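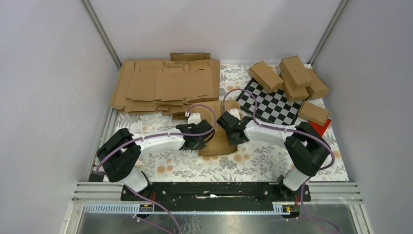 Rullitz two-arm kit on box folding, closed cartons at the rear right

Posted in: Automation > Kits and Services > Reviews
2/13/24, by skekside_shop

Hello all. We are a small shop, we sell tea tins and soap by post, and every order goes in a small brown carton which comes to us flat. Since January we have the two-arm kit from Rullitz on trial. I promised in the other thread to write how it goes, so I write it now.

The good things first. The arms fold our standard carton without glue or tape. On a normal morning we get 300 cartons before lunch, and one person only has to bring more blanks and take away the closed ones. Setup took three days, mostly for teaching the fold. The manual is clear, but the chapter about cables is too short. You must leave a generous loop above each gripper or the wrist pulls on it.

The less good: it does not like blanks from a damp store room. The side tabs become soft and the gripper pushes them in the wrong direction. Also the pile must be flat enough. Ours slides and spreads, and I still look for a proper tray.

Price is fair, in my opinion. I can answer questions.

Reply from marg_in_the_bay
Thanks for this. What size is the carton, and can it do two sizes in the same run? We have a mix all day long.

Reply from skekside_shop
One size per program. You can change in 7 minutes when the second fold is already taught. In the same run, no, I tried and it was not a success.

Reply from foldandgo
I have to disagree about the price. For that money you can get a used carton erector that does 10 a minute and never needs teaching. Two arms for folding a box is a lot of colour and motion for a simple job. Özkan rents such machines, with service included.

Reply from skekside_shop
I asked Özkan for an offer. Their machine is good, but it is longer than our whole packing room, and the smallest carton it accepts is bigger than ours. If you have one large size and plenty of floor, I think you are right and I would do the same.

Reply from foldandgo
Fair enough on the floor space. I still wouldn't count on getting 300 every morning once the grippers wear.

Reply from nitumside_packing
We had the same kit at Nitumside for one season. The grippers were fine, foldandgo. What wore out on ours was the cable on the outside of the elbow, where it rubs when the arm reaches in. Rullitz sent a new one under warranty, but we waited three weeks and folded by hand in the meantime. I would order a spare with the kit.

Reply from skekside_shop
This is useful, thank you. Did they charge you for the visit, or did you replace it yourself?

Reply from nitumside_packing
Did it ourselves. Two screws and one connector at the base. Take a photo before you pull anything out.

Last updated: 3 days ago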